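4.2 How reviewers treat the workplace

The second part of the study looks at comedies set in technology companies. We took 40 films from the Sinari catalog and collected 284 newspaper and magazine reviews of them. Reviews shorter than a single paragraph were left out, as were reprints of the same text under a different headline.

Most reviewers give little room to the job itself. They name the company, say whether it is real or made up, and move on to the leads. When the work is mentioned, it tends to be as a measure of how out of place the main characters are. A salesman who cannot tell one part of a computer from another is a stock figure in these films, and reviewers describe him in much the same terms as they describe the country cousin in older comedies. Neagu found the same pattern in reviews of hospital comedies, though there the outsider was usually a patient.

We coded each review for its overall verdict, for any mention of the work, and for comparison with an earlier film by the same leads. The third code was the easiest to apply. Two coders disagreed on it in only nine reviews, all of them cases where a series was named but no single film.

Figure 3. Computer motherboard in a gray metal case.

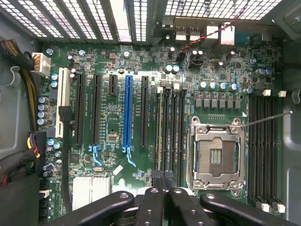

4.3 Reunion casting

A large share of the films pair actors who had already had a hit together. Reviews of these films open differently. The earlier film is often named before the plot of the new one is given, and the verdict is framed as a question of whether the pair still works. Vatari calls this "borrowed goodwill" and argues that it helps a weak script through its first half hour.

Our reviews give partial support to this. Writers who named the earlier film were kinder to the opening scenes and harder on the ending. Complaints about length were also more common, and so were complaints about jokes carried over from the first film. One title, Stenonley, drew up to 16 separate comparisons in a single long review, and we counted these as one.

Release date may also play a part. Reunion comedies in the set were mostly summer releases, and the few that opened in November were compared with dramas showing the same week.

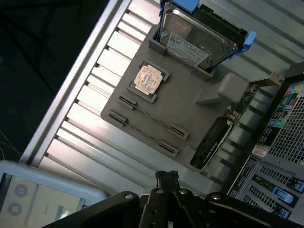
Cosmin Sârbu has objected that the comparison with an earlier film is often added by an editor, in the headline or the first line, and says little about what the reviewer thought. We could not check this for the printed reviews. For the online ones we ran the count again without headlines and opening lines, and the difference in tone between the two groups became smaller but did not go away.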